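Collecting jar episodes at Studero: a conversation with Eleni Stojanović

Eleni Stojanović runs data collection for the two-arm cells at Studero. Her group records operators driving the arms by hand, and the recordings are used to train a policy that handles small containers. Since March the task has been jars.

"An episode starts with both arms parked and ends when the operator presses the pedal," she says. "We cap it at 60 seconds. If you run over, it gets saved with a different tag and goes to review."

The set stood at 446 episodes when we spoke, of which 113 were waiting for review. Stojanović does not discard failures by default. A dropped lid followed by a clean recovery stays in. A long pause while the operator thinks does not, as the model tends to reproduce the pause. 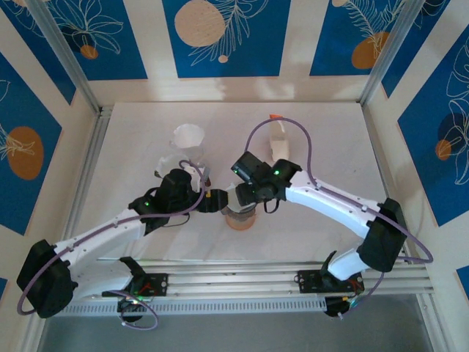 Both grippers at a transparent jar in one of the Studero cells. The other containers and the bottle sit on the table nearby.

Transparent objects were the harder choice. "With an opaque jar you get a decent edge from any camera," Stojanović says. "With a clear one the edge is whatever is behind it." The group answered by varying the background. Panels on the cell walls are swapped between batches, and the items on the table are moved by hand before each episode.

Operators work in short blocks. Danjuma Iyamu, who recorded much of the first batch, found that grip timing drifted after lunch – the left arm began closing late – and asked for a warm-up of several unrecorded runs. The warm-up is now part of the protocol.

Labeling is kept thin: one sentence per episode, plus a success flag. Stojanović would like contact events marked too, but the wrist signals are noisy and she has not settled on a threshold. The next task is pouring, in the same cells.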